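Ormont wire cap stand -- review after one spring of daily use

Posted 12/7/20 by Itziar Iglesias

I own far too many caps. They used to live on door handles, on the back of the kitchen chair, on top of each other on the hall shelf, and every one of them ended up with the same sad dent in the crown. So when I saw the Ormont stand in the window of Villanueva, the little homeware shop near my old flat, I went in and bought it without even asking if there was another colour. (There is. More on that further down.)

If you haven't come across one, it's a loose ball of thin bent wire, all loops and arcs, and you drop your cap over the top of it. There are no screws, no instructions, nothing to put together. I had it out of the box and under my oldest baseball cap before I'd taken my coat off!

What I love most is how it looks with nothing on it. Mine is the orange-yellow one and it really does cheer up a plain table. When the sun comes in low you get all these thin curved shadows on the wood, and I've caught myself turning it a little just to see them change. My neighbour Lucía thought it was a whisk for giants. My brother-in-law Teodoro asked when the rest of it was arriving.

Now for the cap side of things. A soft cotton cap sits on it beautifully. The rounded loops hold the crown up from inside and the brim rests at a slight tilt, so it looks a bit like a shop display. Structured caps with a stiff front panel are fine too, though they perch higher and you need to nudge them back a touch. The best way to do it, I've found, is to hold the cap by the brim, open side down, and lower it straight on. Come at it sideways and the strap catches in a loop, and then the whole thing comes up with the cap when you next grab it on the way out. I've launched it across the hall twice.

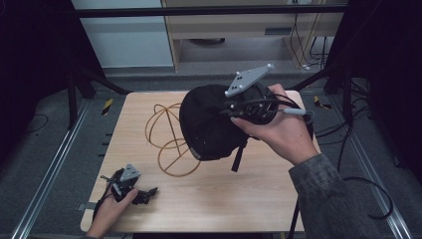 Does a cap with a strap at the back need to be done up first?

Only if the strap is a long one. A short strap hangs clear of the wire, but a long loose end finds its way between the loops every time, so I fasten mine on the middle setting and leave it like that.

Drying is where it has surprised me. I wash my caps by hand in the sink, and I used to stuff them with a tea towel and wait for ever. With the wire there's air all the way through the middle, and a cap I wash in the evening is ready for the morning walk. I do pat it with a towel first, and I've had no rust so far, even with that treatment going on since April.

A few grumbles. It's very light, and on a smooth table it slides about if you're clumsy. I've put three dots of clear rubber under mine, the sort you stick on cupboard doors, and it has stayed put since. The wire also bends if you lean on it. You can ease it back with your fingers, but mine is a little flatter on one side now than it was in the shop. And don't expect it to hold up a wide felt hat. I tried my friend Nuria's and it flopped over on one side like a tired pancake.

I'd also looked at the Proner peg rail, which takes more caps for less money and is probably the sensible choice if you've a bare bit of wall and a drill. I've got neither. The peg leaves a point in the crown as well, at least it did on the one at my mum's.

The other colour is a dark green, by the way, and Villanueva said they could order it in. I'm having one for the bedroom and I'll add a note here when it comes.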